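Teaching a robot to push, one hallway at a time

The care project has reached the wheelchair. Readers who followed us through the spring of the bedside cabinet (open drawer, close drawer, open drawer, apologize to drawer) will understand that this counts as glamour.

The job sounds like nothing. Walk up behind a wheelchair, take hold of both handles, and move it from beside the bed to somewhere else without taking a piece of the bed along. Most people learn it in a hospital lobby in under a minute, usually while carrying a coat and arguing about parking. Our robot has been at it since July, and it doesn't even own a coat.

The way we teach is by doing the thing ourselves, at a distance, with the robot's arms standing in for ours. The operator sits at the Nernico station on the other side of the building, wearing a headset and holding a pair of controllers, and sees what the robot sees. Move your left hand, its left arm moves. Squeeze, and the gripper closes. Every run is recorded, joint angles and camera views together, and when we have enough good ones they go into the training pile. The software then tries to work out what all those runs had in common, and we try to make sure the answer isn't "a slight lean to the left."

Our target for the wheelchair task is 1400 runs. At press time we have 237 we're willing to show our relatives. We have recorded a good many more than that, and the rest are in a folder whose name I've been asked not to print.

A run starts with the approach, and the approach is where most of them go bad. Wheelchair handles are small, they stick out toward you, and through a headset they are always a little closer or a little farther than you'd swear in court. New operators tend to reach for both handles at once, which is how people do it and is a terrible idea. Take one, stop, breathe, take the other. If you close on the second handle while it's off center, the chair swivels away from you like a cat that has seen the carrier. 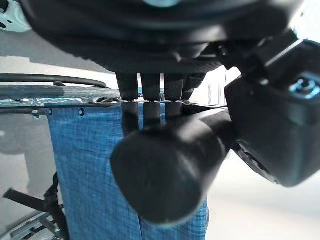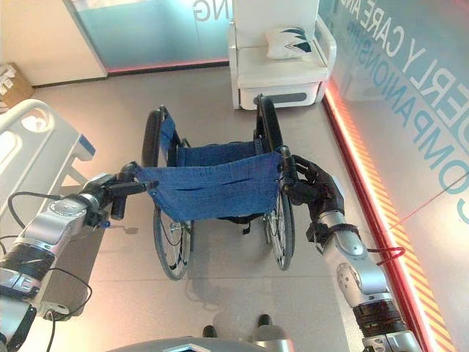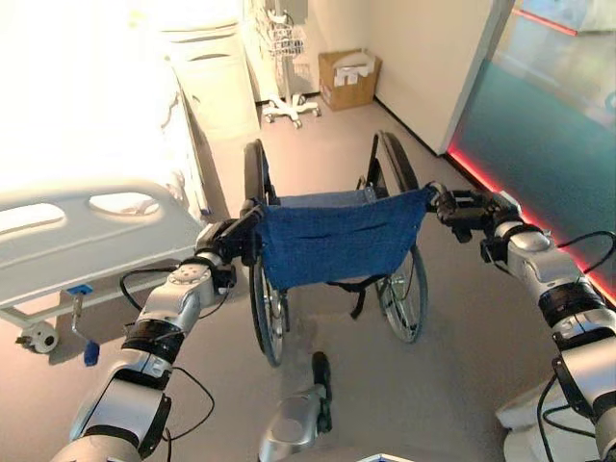 Wheelchair practice in the care room, as seen from the wrist and from the head.

Once you have both handles, the temptation is to celebrate by shoving. Please don't. The first push sets the tone for the whole run, and the robot is a very literal student. If you start with a jerk, it will learn that wheelchairs are started with a jerk, and it will do so faithfully for as long as the model is in service. We had a whole week of runs from one operator (me) that began with a small nervous wiggle. The model picked it up beautifully. For several days we had a robot that wiggled, paused, and set off, as though it had thought of something to say and decided against it.

Turning is its own department. A person steering a wheelchair pushes a bit more with one hand and doesn't think about it. Through the controllers you do think about it, and then you push with both. The advice from the Jutel team, who did a season of this with laundry carts, was to hold one hand still and let the other do the work. It's good advice. It took us only 28 failed turns to ask for it.

There was also the question of who should be doing the teaching. Our engineers are fast and have wonderful hand-eye coordination, and they push a wheelchair as if there were a prize for it. So we borrowed two nursing aides from the Gesden day center for an afternoon. They had never touched the controllers before. They dropped a grip or two in the first half hour, and then they slowed right down and produced the smoothest runs in the whole set. One of them kept saying "here we go" before every push, to an empty seat. We don't record audio, and I'm a little sorry about that.

Their runs have changed the instructions. The sheet taped up next to the station used to say "push forward 2 meters and stop." It now says to start gently, keep the speed of someone who isn't late, and let the chair roll to a stop before you open the grippers. Letting go early looks fine on screen. With a passenger on a sloped floor it would look considerably less fine, so those runs go in the folder.

Still to come: door thresholds, which we've been putting off, and reversing, which we've been putting off harder. The Mangundap group is lending us a weighted dummy so the chair can be pushed with somebody in it. It has no face and is said to be an excellent listener. Until it gets here, all practice stays with the seat unoccupied, however strongly anyone in the office feels about getting a ride.

If you'd like to try an operator shift, mornings are easiest, and the sign-up sheet is by the coffee machine. You need no experience with robots. Experience with supermarket carts is welcome, particularly the kind with one bad wheel. Bring your glasses if you wear them, leave your bracelets at your desk, and plan on your shoulders complaining by lunch.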